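Frequently Asked Questions

I get a lot of the same emails about laundry, folding and my eternal bedroom piles, so I've put the answers on one page. If yours isn't covered, the contact form still works (I read everything, I'm just slow in July).

Who are you and why do you write about folding?

I'm Nathalie Fehr, I live in Sondosness with too many blankets and one small closet, and I started this blog after posting a rant about fitted sheets that 3,097 people read. I'm not a professional organizer. I do laundry, I have opinions, and now there's a website.

Do you fold everything on the bed?

Nearly everything, yes! I own an ironing board and it mostly holds coats. A bed is wide enough for a loose top with the sleeves all the way out, and you can walk around two or three sides of it. The one rule I keep is that the bed gets made first. Folding on top of a knot of sheets is miserable.

Doesn't a plush blanket make it harder?

A little. Fleece grabs cotton, which is nice because things stay where you put them, but it also hangs on to wrinkles underneath if you don't smooth it out. I run my forearm over the blanket once before I lay anything down. Slippery fabrics are the opposite problem: they slide on a plain sheet and behave much better on something fuzzy. If lint is your worry, put a clean pillowcase or a flat sheet over the blanket. I only bother for black pants.

How do you fold those wide, floaty tops with the huge sleeves?

This is the question I get most, usually from people who have given up and are rolling them into balls. I do it like this.

Lay the top out flat with the neck away from you and the hem toward you. Pull the sleeves straight out to the sides. Don't worry if one of them hangs off the bed.

Smooth from the middle out to the side seams with flat hands. Get into the underarms, where the extra fabric likes to bunch up and make a lump later.

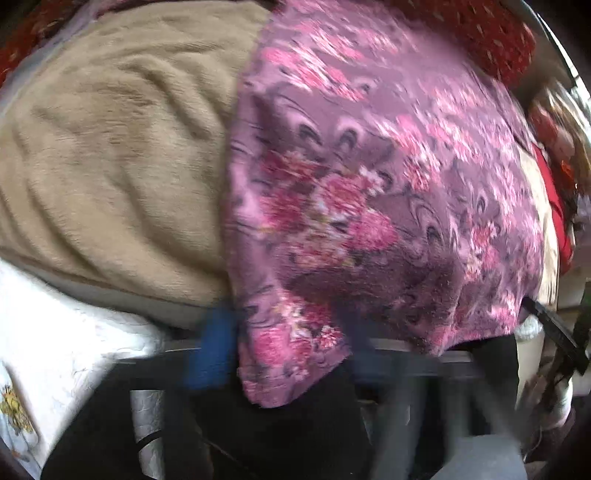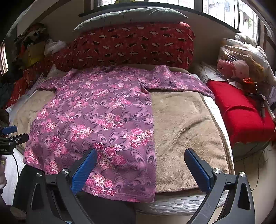
Bring one side in to the middle, sleeve and all, then fold the sleeve back on itself so it lies along the body. Same on the other side. You want one long strip, more or less the same width all the way down.

Fold the hem up to the neck, then in half again. If it's a very long top, go in thirds.

That's it. My sister-in-law Agnes does the sleeves first and then the sides, and hers come out fine too, so do whichever one you'll remember.

How do you get a busy floral to line up?

I don't try. On a big print your eye goes to the flowers and you lose track of the edges, so I follow the seams with my fingers and ignore the pattern completely. A reader named Gwenllian Mostyn wrote in to say she folds hers inside out for exactly this reason. I tried it on a Tuesday night when I was tired and it did go faster, but then you have to turn it the right way at 7 a.m. and I'm not that person.

Should I hang them instead?

If you've got the rod space, sure. Mine is 40 inches and it's full. Light tops hang beautifully, and heavier knits grow at the shoulders, so those always go in the drawer.

What do you do with spare blankets and pillows?

Stack them, biggest at the bottom, and throw a pretty cloth over the lot. It takes up floor or bed space but it looks like you meant it, and it keeps the dust off. I try to take my stack apart when the seasons change and air everything. Try is the important word there.

What about the pile in the corner?

Everybody has one. I give mine 15 minutes on Sunday with the radio on and whatever's left is left. Please don't email me about the pile.

How often do you wash a plush blanket?

Every month or so in winter, less in summer. Cool water, gentle cycle, no fabric softener (it flattens the pile and then the whole thing feels greasy), and low heat in the dryer or over a rail if you have the patience. Brush it with your hand while it's a bit damp and the nap comes back up. Check your own label first, though. I ruined a good one by being sure of myself.

Can I use your photos or instructions?

Instructions, go ahead, print them for your dorm or your grandmother. For photos please ask me first.

Do you take requests?

Yes! Duvet covers are next, then scarves.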